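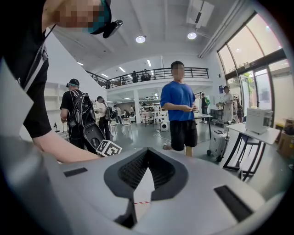 손에 드는 그리퍼를 가까이서. 위층 난간 쪽에도 사람들이 있었어요.

지난번 글에 예고했던 Plistberg 방문기, 드디어 씁니다! 2023-08-30에 다녀왔는데 사진 정리하다가 자꾸 딴 길로 새서 좀 늦었어요. Plistberg는 로봇한테 보여줄 동작 예시를 모으는 곳이고, 이날은 외부 사람들한테 작업장을 열어주는 날이었습니다. 신청은 Grerance 뉴스레터로 받았고요. 한 조에 18명씩 끊어서 들어갔는데 저는 두 번째 조였어요.

버스 정류장에서 내려서 한참 걸어야 하니까 가실 분들은 편한 신발 신으세요. 저는 샌들 신고 갔다가 도착하기도 전에 발뒤꿈치가 까졌어요ㅠㅠ 입구에서 이름 확인하고, 촬영되는 구역에 들어가도 괜찮다는 동의서 쓰고, 그러고 나서야 들여보내 줍니다.

첫인상은 생각보다 밝다는 거였어요. 오른쪽이 커다란 유리창이라 바깥 나무랑 풀이 그대로 보이고, 천장도 벽도 하얘서 연구실이라기보다는 새로 이사 온 사무실 같달까. 안쪽으로는 흰 선반이랑 작업대가 쭉 있고 중간층 발코니가 있어서 위에서 내려다볼 수도 있어요.

안내는 Ruxandra Pascu 님이 해주셨어요. 말이 정말 빠르신데 설명은 귀에 쏙쏙 들어왔습니다. 제가 제일 궁금했던 건 왜 로봇이 직접 안 하고 사람이 그리퍼를 들고 하느냐였거든요. 로봇을 원격으로 조종해서 예시를 모으면 한 동작 한 동작이 너무 느리대요. 사람이 그리퍼를 손에 들고 컵을 옮기고 수건을 개면 속도가 훨씬 자연스럽고, 로봇이 없는 집이나 가게에서도 모을 수 있다고요. 그렇게 모은 기록에서 손이 어디로 어떻게 움직였는지를 뽑아 학습에 쓴다고 합니다.

장비를 다 갖춘 분도 봤어요. 까만 모자에 까만 티셔츠, 등에는 커다란 배낭처럼 생긴 검은 장비! 거기에 검은 그리퍼가 연결돼 있고 흑백 무늬 마커가 붙어 있더라고요. 마커는 위치를 맞추는 데 쓴다고 들었는데, 계산 얘기로 넘어가면서부터는 솔직히 절반쯤 놓쳤습니다. 머리에 청록색이랑 검은색이 섞인 헤드셋을 두른 분도 있었어요. 목걸이 줄까지 걸고 그리퍼 위로 몸을 숙이고 계셨는데 뭔가 멋있었음.

그리퍼 몸체는 제 예상보다 컸어요. 밝은 회색이고 윗면 가운데가 V자로 움푹 들어가 있는데 그 안쪽에 검은 망이 대어져 있습니다. 저는 막연히 집게 같은 걸 상상하고 갔거든요. 체험 차례가 와서 저도 들어봤는데요, 손목보다 팔뚝이 먼저 뻐근해집니다. 과제는 스펀지를 집어서 그릇에 넣기. 별거 아닌 것 같죠? 저는 25번 해서 6번을 버렸어요. 떨어뜨린 건 두 번밖에 안 되고, 나머지는 너무 서둘러서 그렇대요. 집기 전에 잠깐이라도 물건 쪽을 제대로 향해야 하는데 저는 그냥 휙 들이밀었거든요. 옆에서 Roxana Gavrilă 님이 "설거지하듯이 하지 말고 처음 보는 물건처럼 해보세요"라고 하셔서 그다음부터는 좀 나아졌어요.

버린다고 해도 바로 지우는 건 아니고 실패로 표시해서 따로 둔다고 합니다. 나중에 골라서 쓰기도 한대요. 검수는 사람이 하나하나 보는데, Roxana 님 말로는 찍는 시간보다 보는 시간이 더 길 때도 있다고... 4월까지는 부엌일 위주로 모았고 지금은 옷이랑 침구 쪽을 늘리는 중이래요. 이불 커버 씌우기는 사람도 제대로 못 하는 경우가 많아서 아직 보류라는데, 너무 공감했습니다. 저희 집도 보류예요.

질문 시간에 어떤 분이 데이터가 얼마나 있어야 충분하냐고 물었는데 Pascu 님 답이 같은 부엌에서 많이 모으는 것보다 다른 부엌을 여러 군데 도는 게 낫다는 거였어요. 그래서 집을 빌려줄 사람도 찾고 있대요. 우리 집 부엌은... 일단 싱크대부터 치우고 생각해볼게요.

아쉬웠던 점은 체험 시간이 짧았던 거랑 설명 자료가 따로 없었던 거. 받아 적느라 정작 시연을 놓친 구간이 있어요. 그리고 여러 명이 한꺼번에 질문하면 뒤쪽에서는 잘 안 들립니다. 가실 분은 앞쪽에 붙으세요!

끝나고는 근처 카페 Romance에서 살구 케이크 먹었어요. 케이크는 맛있고 커피는 좀 연했고요. 다음 공개일 공지는 Grerance 뉴스레터에 올라온다고 하니까 관심 있으면 미리 구독해두세요. 저는 다음번엔 수건 개기로 신청해볼 생각입니다.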